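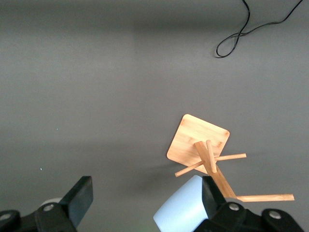 A footstool is a low seat or support, built mainly for resting the feet and used mainly for everything else. Small wooden examples serve as plant stands, bedside tables, step-ups for short cooks and, in most homes, something to walk into after dark.

Construction

The usual form has a square or round seat, legs, and rungs that tie the legs together. Square seats often have rounded corners, a kindness to shins. Pine, beech and bamboo are common materials. Bamboo is a grass, a fact its owners tend to mention to guests. Cheaper stools are joined with pegs and glue, and a stool that has lost its glue can be taken apart by picking it up.

Stability

Three legs will stand on any floor without rocking. Four legs will stand on a flat floor, and are far more popular. A folded beer mat under the short leg is the traditional repair. Sawing the other legs to match is also traditional, and accounts for a number of very low stools.

The Sollomgate stool

The town of Sollomgate claims a pattern of its own, 10 inches high, with a seat too small for most adults. The furniture writer Saturnino Garrido traced it to a workshop in Brakonwood, 17 miles away, and was not invited back. The town still holds a stool fair each July, at which visitors are expected to stand.

See also: Ottoman, Milking stool, Step stool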